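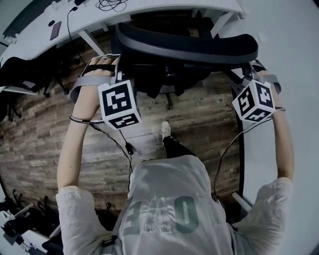 Teaching Through Making
Handout 5: Running a making session without losing your voice, your glue or your nerve

Read this before the tutorial. Those who read it during the tutorial will be recognizable by their expressions.

Where we are in the course

Last time we looked at why a teacher might hand over a stretch of the timetable to cardboard, tape and arguments about wheels. Most of you were persuaded, or polite. This time we deal with the practical side, where the theory goes to have its knees skinned.

The reading was chapter 5 of Ofori, on open tasks in the middle grades. If you only have time for part of it, read the section on stopping. Starting a making session is easy. Any adult with a box of bottle caps can do it.

1. The task itself

A good making task has one sentence of instruction and one real limit. "Build something that carries an egg down the stairs" is a task. "Express your learning creatively using the materials provided" is a memo.

The limit does most of the work. It might be time, or the amount of tape, or a rule that the thing has to fit in a shoebox. Without a limit, a strong group builds until lunch and a weak group stares at the box. With too many limits you've written a recipe, and every group will hand in the same lopsided muffin.

Try this on your own draft: read the task aloud to somebody who doesn't teach. If they ask what it's for, fine. If they ask what they're supposed to do, rewrite it.

The Clinetow task cards are in the resource room, in the filing cabinet with the bad drawer. There are 80 of them. A good number are excellent and several were clearly written on a Friday-afternoon sort of energy. Sorting the two is part of your assignment.

2. Groups

Three is the number I like. Pairs fall out, and in a group of four one child becomes a spectator with opinions. You'll meet teachers who swear by four. They're often very good teachers, so watch what they do with the fourth child.

Roles ("materials manager", "recorder", "encourager") look tidy on a wall chart. In practice the encourager has the worst job in the room and knows it. If you use roles, swap them partway through, and make sure every role includes touching the thing being made.

3. Materials

Put out less than you think you need. Children faced with a heap will shop. Children faced with a small tray will build, and then come and negotiate with you for a second straw, and that negotiation is usually the most precise language you'll hear from them all day. Write some of it down.

Scissors: count them out and count them back in.
Hot glue: one station, one adult, no lineup longer than the adult's patience.
Glitter: no.

4. What the teacher does

This is the part student teachers find hardest — the urge to help is strong, and you've been told for years that helping is the job. In a making session your help tends to arrive as your own design. A child with a wobbly tower asks what's wrong, you say "maybe a wider base?", and now it's your tower and they're holding it for you.

Some things to say in place of a fix:

What have you tried?
Show me where it goes wrong.
Which part are you happiest with?
Who else in the room has had this problem?

Some things you'll say anyway, under pressure:

Ooh, nice.
Is that meant to be on the floor?
Five minutes! (There were not five minutes.)

Walk a route. I mean that literally: decide where you'll go and keep going. If you stand still you'll collect the same handful of children, who would have been fine, and miss the group by the window who finished early and are now building a weapon.

Step in straight away for safety, for unkindness, and for a group that has stopped talking to each other. A noisy group is usually working. A silent one may be thinking hard or may have quietly fired somebody.

5. Stopping

Warn them once, stop them once. Repeated warnings teach a class that the first one is decoration.

Hands off the work before you talk. If they can still touch it, they're still making it, and you're background music. Zuweira Atinga, who taught this unit before me and whose notes I've stolen shamelessly, had everybody stand behind their chairs and put their hands on the backs of them. I thought that was fussy until I tried it with a Grade 4 class and a bin of elastic bands.

Leave proper time for talk at the end. The talk is where the science gets its name put on it. A child who has watched a ramp fail over and over has met friction socially; you still need to introduce them.

6. Assessment

You can't grade the object. Well, you can, and the parents with the good garage will do very nicely out of it. Grade the explanation, the changes made along the way, and what the child says they'd do next.

The Norketti sheet (back page of your package) gives one line for each of these. It's plain and a bit ugly and it works. The Dremcombe rubric is handsome, runs across a fold-out page, and asks you to judge "perseverance" on a scale. I have never managed to do that with a straight face, but some placement schools require it, so learn your way around it.

A word about photographs. They're useful evidence of process and a poor substitute for notes. One student of mine came back from placement with 336 pictures and could not tell me what a single child had found out. Take a few, write beside each one, and check your school's permission list first.

For the tutorial

Bring one task card you'd use and one you wouldn't, with a paragraph on each. "I liked it" is not a paragraph.

Bring a task of your own, in one sentence, with its limit. We'll try some of them on each other, so be kind in your choice of materials.

Questions to chew on:

When did you last make something badly in front of other people? What did the person in charge do?
Is there a subject in which this approach would be a waste of the children's time? Be specific, and be ready to defend it to whoever teaches that subject.
What would you do with the finished work once the display shelf is full?

Written work is due 17/12/2018, in the box outside my office. The box will be emptied at the end of the day by me, in no great hurry, but it will be emptied.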